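TX 204 Textiles in Daily Use
Unit 7 handout: Knits, terry and how they wear

Reading for this unit: course pack, chapter 4, up to the section on finishing. Bring your swatch cards to lab.

1. Woven and knitted cloth

Woven cloth is made from two sets of yarn crossing at right angles. The warp runs the length of the cloth and the weft runs side to side. Because the yarns lie fairly straight, a plain woven cloth has little stretch except on the bias, the diagonal direction.

Knitted cloth is made of loops, each pulled through the one before it. A loop can change shape when the cloth is pulled, so even a yarn with no stretch of its own gives a fabric that does. This is the main reason hats, socks and underwear are usually knitted.

Terms to know for weft knits:
Wale: a column of loops running up the fabric
Course: a row of loops running across it
Gauge: the number of stitches in a set width
Recovery: how well the fabric goes back to size after stretching

Rib knits alternate knit and purl wales. They stretch more across the width than plain jersey and do not curl at the edge. Jersey curls, and for that reason a jersey edge is often folded, hemmed or left to roll on purpose.

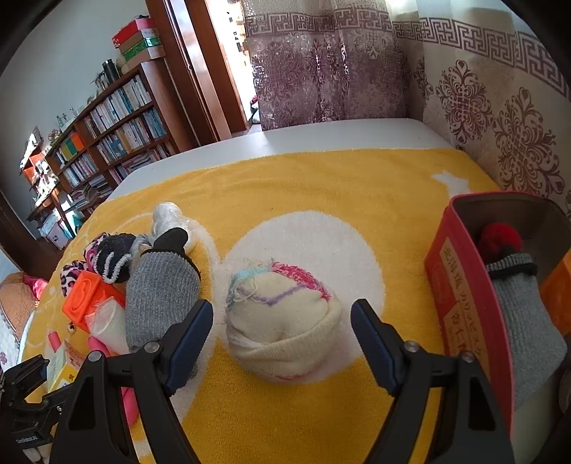 Fig. 1. Knitted beanie, cream with pink, purple and light blue yarn, on yellow terrycloth.

2. Surface decoration on knits

Yarn stitched onto a knit does not stretch at the same rate as the ground fabric. If the stitches are pulled tight, the ground puckers. If they are too long, they snag. Cut ends will fray unless they are secured on the back. When you write up a decorated sample, record the ground and the decoration on separate lines of the card.

3. Terry

Terry is a pile fabric. Woven terry uses two warps: a ground warp held at high tension and a pile warp held slack. On a three-pick terry, 3 weft yarns go in a short distance from the finished edge and are then beaten up together. The slack warp buckles and forms the loops.

Uncut loops take up water well because there is a lot of exposed yarn surface. Sheared loops give velour, which feels softer and takes a clearer print but absorbs more slowly. Many printed towels are sheared on one face only.

The Riihimäki samples in the lab drawer are woven terry. The Clovden samples are knitted terry and will stretch if you pull them by the corners. Compare the two before you start the exercise.
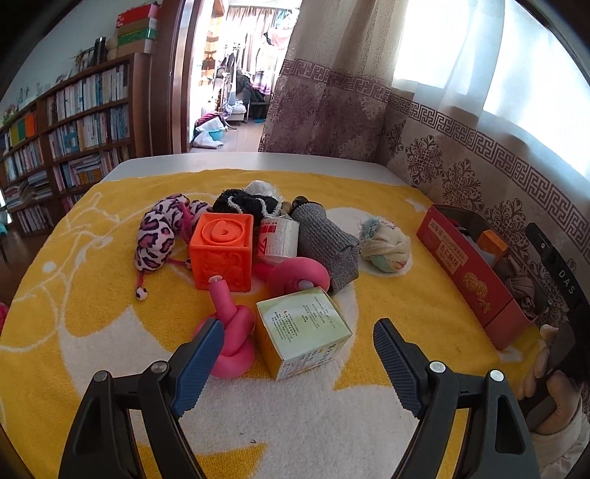

Fig. 2. Yellow-and-white towel with soft toys, fabric bundles and packaging.

4. Pilling and wash testing

Pills form when short fibers work loose, tangle on the surface and stay attached by a few longer ones. Low-twist yarns and loose knits pill sooner. Strong fibers such as polyester hold on to their pills, while on wool they tend to break off with wear.

For the wash test, cut two squares from each fabric, each 50 mm wider than the template. Keep one square unwashed as the control. Use the Nevine detergent for the knits and Basurex for the terry, and do not mix the loads. Dry flat. Measure lengthwise and crosswise, and work out the change as a percentage of the starting size.

5. Lab report

Due Sat 17 November by upload. Include the completed swatch card, your shrinkage table and a paragraph comparing the washed and control squares for each fabric. Late reports lose 4 points.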